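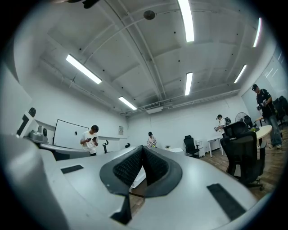
Mulugeta Asfaw wants it recorded that the visit ran long for one reason, that we let people hold the grippers before we had explained the trigger, and he would like the July open day to go the other way round: ten minutes of talk, then hardware. I disagree in part. The Gevden people learned the tool faster with it in their hands than from my slides last time. But the first recordings of the session are close to useless, and he had to sort them, so his objection stands in the log.

2 March 2021

Demonstration of the hand-held gripper for Gevden, main room. Present from our side: Mulugeta, me, later Sølve Wikström for the arm questions.

Setup. Same tool as last month, fingers with the diamond mesh pads. I had planned to put the smooth pads on one unit for comparison but the adhesive from Mazurek had not cured, so no comparison was made. Wrote "mesh only" on the session sheet. Firmware unchanged. Clock sync between tools checked at the start and again before lunch. Drift 2 ms at the second check, fine for this purpose.

Lights all on. With the tool tilted up the camera gets a lot of ceiling, and the exposure drops each time a tube comes into view. Known problem. Recovery is slow enough that the fingertips go dark for part of the approach. On the Seseo build we locked exposure and lived with a slightly noisy picture. I would do the same here before the next visit. Mulugeta prefers to leave it automatic and throw out the bad stretches. Not settled.

Order of work as it happened:

Short introduction, standing. Visitors asked for the weight of the tool before anything else. It is 454 g with the battery in. They had assumed more.

Free handling. No task given. This is the part Mulugeta complains of. Recording was left running from the moment the tools were picked up, so the files contain a great deal of wall, ceiling and floor. The localization did not mind. There is plenty of structure overhead in that room (beams, conduit, the light fixtures) and the map closed on the first attempt. Pointing at the glass partition is another matter. Reflections gave false features and the track jumped when one operator turned toward it at close range. Suggest matte film on the lower half, or keep the task table well away from it.

Task one, pick up a cup and set it on a marked spot. Round table. Easy for everyone after a few tries. The common fault was the wrist: people rotate the tool the way they would rotate a hand, past what the arm can reach on playback. I showed the joint limits on the laptop and the next attempts were better. A soft stop or a buzz at the limit would be worth having. Sølve says the check can run live on the tool — he has most of it written for Gendach already — and will send me the branch.

Task two, open a drawer and take out a block. Slower. The lip on the drawer is shallow and the pads slide off if the fingers close before they are seated. Two of the visitors solved this by pulling sideways with one finger, which is a good method for a person and a bad one for the arm. Kept those recordings in a separate folder, named "lateral." They may be useful for something.

Playback on the arm. Ran cup placement only, at half speed. First run stopped on a force limit at the table surface, height offset wrong by the thickness of the mat. My error, I had measured without it. Corrected, then three good runs in a row. The drawer was not attempted on the arm, and I said so when asked.

Questions from the visitors, with the answers given:

How many demonstrations per task. I said 400 for the cup, with the caveat that we got there by adding until it stopped improving and have not tried fewer in a careful way.

Whether left-handed operators matter. We do not know. The tool is symmetric, the habits are not. Log handedness from now on. Field added to the session sheet.

Whether the pads wear. Yes. The mesh fills with dust first and the grip goes before any visible damage. We wipe with alcohol at the start of each session. Replacement interval not established.

Whether it could run off their own network. Passed to Sølve, who said yes with a cable and no with their guest wireless.

Data. 1914 is the last clip number of the session. Upload finished in the evening. Mulugeta has marked the free handling block as "do not train" and I have left it that way.

Faults to fix. Trigger on the second unit sticks at full close, spring or dirt, not opened yet. Battery door on the same unit needs tape. The laptop went to sleep during the joint limit explanation, change the power setting. One charging cable went missing.

For July. Print the trigger diagram large and put it on the whiteboard. Move the round table further into the room. Decide the exposure question before then, with a proper test, same operator and same task, locked against automatic. I have asked for a morning with the room free.

Mazurek called back after I had written the above: cure time is longer below 18 degrees, and the store room is below that at night. Moved the smooth pads to the shelf over the printer. Check tomorrow.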